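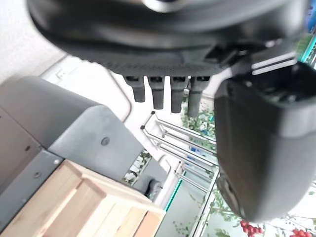 Residents' Board: Parking and Permits
Topic: Revised visitor permit rules for Flonotgate

Posted by R_Kazmi (Board Secretary)
Friday, March 22, 2024
The board has adopted revised rules for visitor parking at Flonotgate. Each household will receive 60 visitor permits per year. A permit is valid for one vehicle until midnight on the day it is used. Permits may not be sold or passed to another household. Written comments may be posted in this thread and will be entered in the record.
Razia Kazmi

Posted by dprobert_unit12
I wish to object to the annual limit. My mother receives a home health aide every weekday, and the allowance would be gone before summer. The former rules set no limit for caregivers. I ask that the board restore that provision.
Delyth Probert

Posted by S.Cervantes
I respectfully disagree with the previous comment as it concerns the limit itself. The east lot has been full on most evenings this winter, and residents who pay for a space have had to park on Teltholm Road. A caregiver exemption would be reasonable. An unlimited allowance for all households would not.
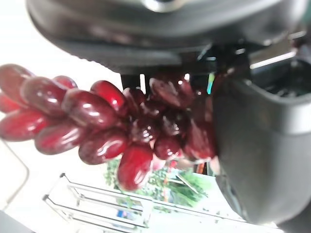

Does an unused permit carry over to the next year?
Unused permits expire at the end of the permit year and are not replaced or refunded.

Posted by mabli_s
The expiration rule appears in Section 4, although the printed notice left it out. I request that the notice be corrected and mailed again. I also question the $100 fee for a second book of permits. The minutes for March do not show how that amount was reached.
Mabli Sayce

Posted by R_Kazmi (Board Secretary)
The omission is acknowledged, and a corrected notice will be mailed. The fee was proposed by the parking contractor and approved by the board without amendment. With respect to caregivers, the board is prepared to consider a separate permit, subject to a letter from the agency or physician. 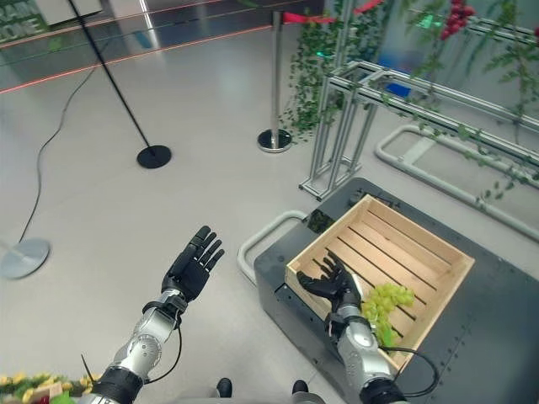 The letter would be filed once a year, and the permit would be tied to the household so that a change of aide would not require a new application.

Posted by dprobert_unit12
That arrangement would meet my concern. I would ask only that family members who provide care without an agency be treated the same way.

Posted by S.Cervantes
I could not support that last request without some form of proof. Nearly any relative could be described as a caregiver.

Posted by B.Jacobs
A physician's letter would cover family members as well. I move that both comments be placed on the agenda for the next open meeting.

Posted by R_Kazmi (Board Secretary)
Both items have been added to the agenda. The thread will remain open for comments until the meeting.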